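Glaze store notebook, Kurninstead workshop
Friday, August
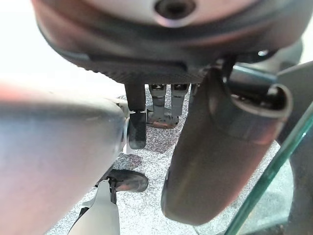
Book 10, p. 129

Reweighed the ash white before starting. The tub marked 199 was short again, so topped it up from the Nelutow sack and sieved twice. Still settles hard overnight. Bentonite next time, a small amount.

Test tiles from the last firing: the Skestetti clay crawls at the edges where the glaze is thick. Prajapati clay is fine, a bit greyer than I wanted. Kept both on the shelf by the sink, labels on the back.

Kiln meter read 3918 at switch-on. Slow to 600, then full. Bottom shelf left out this time to see if the cool spot moves.

To do: order cones, wash the 80 mesh properly, ask who has the good scales.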